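Telter Toy and Textile Library
Progress report to the Maslow Fund, second period
Prepared by Perihan Erdem, project lead, with Eylül Akgül, repair workshop
24/07/2019

Dear all,

We are very happy to be sending you this one. When we wrote last, the library was a rented room with shelves that leaned and a lending list kept in a school notebook. Since then we have moved everything into the front half of the old Güler bakery, opened the repair workshop in the back half, and signed up far more families than we had planned for. There have been problems too, and one of them is going to need a decision from you, so please do read as far as the section on the budget.

Where we are against the plan

The plan promised 300 member families by the end of the second period. We have 395. Most of the growth came after we started opening late on two evenings, something the parents had been asking for from the start and which we had put off out of worry about the heating bill. The bill went up, though less than we feared, and the evenings are now our busiest hours by a long way.

Lending is strong across the board. Wooden puzzles and building sets go out fastest, then board games for the over-eights, then soft toys and dolls. Dress-up clothes are the surprise of the period. We had put them down as a side collection, something to fill the low rail by the window, and they have hardly been on the rail since. Eylül has started a waiting list for the capes.

We said we would run 10 repair evenings and we ran all of them. The first two were thin, mostly people we already knew. After the school in Ustov put a note in its newsletter the workshop filled up, and for the last four evenings we had to ask people to book a seat at the sewing machines. It was a lovely problem to have!

The one target we missed is the delivery round to the outlying farms. We planned to have it going by spring and it is still in trial. The van was in the garage for longer than it was on the road, and the first route was simply too long for one driver in one afternoon. We have cut it in two, and the shorter halves seem to work. I would expect to report full service next time, but I said that last time as well, so please treat it with some caution.

The move to the bakery

The building suits us better than we hoped. The old shop counter is now the lending desk, and the bread racks hold the puzzles at just the right height for a five-year-old, which makes tidying up a good deal quicker. The floor had to be leveled in the back, and that took most of the building money. The walls are dry. We were warned that they might not be, and we checked them twice before any fabric went in.

The big oven is still there. Taking it out would cost more than the rest of the work together, and the children like it, so for now we have locked the doors and painted them. We would like to come back to this in the next period, as it takes up a good corner that could hold two more work tables.

The landlord has agreed to a longer lease on the same terms. A signed copy is attached with the accounts.

Soft toys and the cleaning routine

This is the part of the work that has changed most since our last report. Soft toys were a small collection at first, and we were nervous about them. They are hard to clean, they wear out at the seams, and families quite rightly ask where they have been. Several other toy libraries we wrote to had stopped lending them altogether.

We decided to try a stricter routine before giving up, and it has gone well enough that we want to keep it. Every soft toy that comes back goes through a check of seams, eyes and stuffing. It is washed according to its fabric, dried fully, checked again, and only then given its tag and put back on the shelf. Anything with a loose eye or a split seam goes to Eylül's repair bin first. Toys for children under three have embroidered features only. We changed over the whole baby shelf in the spring, and the sewing group did nearly all of that work in the course of three repair evenings.
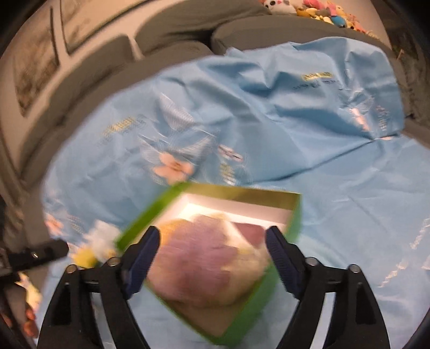 Soft toy in a green box, on a printed cloth.

The main cost is time. A toy that used to be back on the shelf the next day now takes up to a week, and with the collection growing, the drying room is the bottleneck. We bought a second drying rack out of the small equipment line and it helped for a month or so. A proper low-heat cabinet would solve it. More on this under the budget.

We also now keep a card for each toy with its washes and repairs. It sounds fussy, but it has already told us something useful: plush with long pile wears out in half the loans that short pile does. We have stopped accepting long-pile donations unless they are nearly new, and we explain the reason at the desk. People have been very understanding about it, and some have gone home and come back with something more suitable.

The repair workshop

Eylül writes:

I was asked to keep this short and I will try. We have 19 regular menders now, from a girl of eleven who is better at blanket stitch than I am to a retired upholsterer who has taught us all how to close a seam so it can't be seen. Most of what we mend belongs to the library, but on repair evenings anybody can bring a toy from home, and those are often the best jobs. One bear had been mended so many times, by so many different hands, that we left all the old stitches showing and just added ours.

The three sewing machines you paid for are in use every week. The heaviest of them had a fault in the foot pedal, which was put right under warranty. We are short of good thread in dark colors, and always short of stuffing. If any of the fund's other projects have clean offcuts or filling they don't want, we would gladly collect.

In the fall I would like to start a beginners' course, six weeks, one skill a week, with a finished soft toy at the end. Fourteen people have put their names down already without our advertising it. We could take a dozen at a time, so it may have to run twice.

Work with schools

The Ustov school visits once a month with its youngest class, and two nursery groups come in the mornings. We set out a table for each age and let them get on with it. The teachers told us that what they valued most was being able to borrow a whole themed set for a term, so we have put together 17 of these: a shop, a doctor's office, a farm, a post office and so on, each in its own crate with a list in the lid. All of them are booked for September. The post office had a double booking within a day of the list going up.

We had hoped to offer something for older pupils as well. A sewing and design project with the middle school was agreed and then fell through when the teacher moved away. Her replacement is interested, and we are meeting at the start of the new school year.

What did not go so well

The online catalog has been a disappointment. It was meant to let families see what is on the shelf before making the trip, but it is slow to update, and people have come a long way for a toy that was already out on loan. We have gone back to answering the phone, which takes up much of the morning. The supplier has promised a fix, and we are holding back the last payment until it is in place.

Late returns went up with the membership. We don't charge fines and don't want to. A reminder by text message two days before the due date has cut the late pile by a good amount, and we will keep that going.

We also lost the Saturday play hour for several weeks while the floor was being done. Attendance has not fully come back. Some families found other things to do in the meantime, and we need to win them over again.

Budget

Spending is within the total, with two lines that moved. Building work came in over, on account of the floor. Staff travel came in well under, the delivery round having hardly run. With your agreement in May we shifted money from the second to the first, and the two now balance.

We are asking for one further change. There is money left in the printing line, as we ended up making most of our signs and cards ourselves. We would like to use it toward the drying cabinet described above. It would not cover the whole price, and the parents' group has offered to raise the rest at the harvest fair. Could you let us know by the end of August? The supplier will hold the quote until then.

Next period

The delivery round in full service. The beginners' course, once or twice. The drying cabinet, if you agree. A decision on the oven. Another 40 or so puzzles, as the present ones are wearing thin and we are missing pieces in more than we would like.

You are warmly invited to visit. The repair evenings are the best time to see the place, and there will be cake. Please ring Perihan at the desk first so that we can keep you a chair.

Attached: accounts for the period, signed lease, quote for drying cabinet, list of school sets.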